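Serving Trays: Choosing, Setting Out and Cleaning
Household Guidance, Irkora Residents' Service
Revised 8/1/26

This page explains how to prepare trays for a shared table when dry snacks are to be served. It applies to the common rooms at Plokville and may be followed equally well at home.

Before you begin

Wipe the table with a damp cloth and let it dry. Wash your hands. Keep a clean sponge within reach, but away from any open food.

Step 1. Choose the trays

Select one tray for each kind of snack. Trays that differ in color or pattern are easier for guests to tell apart. A patterned tray suits plain cookies, while small or brightly colored sweets show up better on a plain one. A raised rim is advisable for anything that rolls.

Step 2. Set out the row

Place the trays side by side toward the back of the table, leaving the front clear for opening bags. If a board game is to be played at the same sitting, put the board at one end of the row so that crumbs do not reach it.

Chessboard at the left end, then the floral, lavender and brown trays:
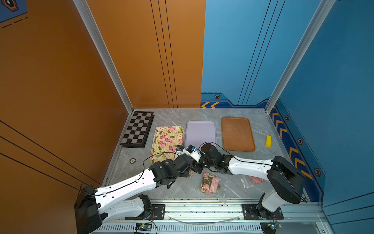
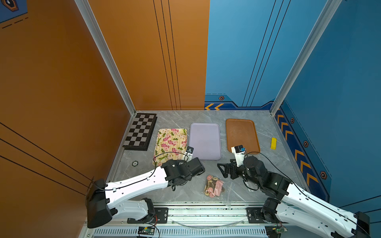 Step 3. Fill the trays

Open each bag over a tray, never over the bare table. Pour slowly and stop when the base is covered in a single layer. Mixed bags should be sorted by shape – round pieces on one tray, sticks on another. Check the label for nuts, milk and wheat, and keep the packet until the end of the event. Close any bag that is not finished with a clip.

Step 4. Clear and clean

Return leftover pieces to a lidded container only if they have not been handled. Shake crumbs into the bin. Plastic trays may be washed in warm water with a little dish soap. Wooden trays should be wiped and dried at once – they must not be left to soak. Rinse the sponge and stand it on its edge.

Storage

Stack no more than three trays together, with the largest at the bottom. Trays belonging to the Plokville common rooms are returned to cupboard 2.

Questions about this page may be sent to Farzana Bangash, extension 455.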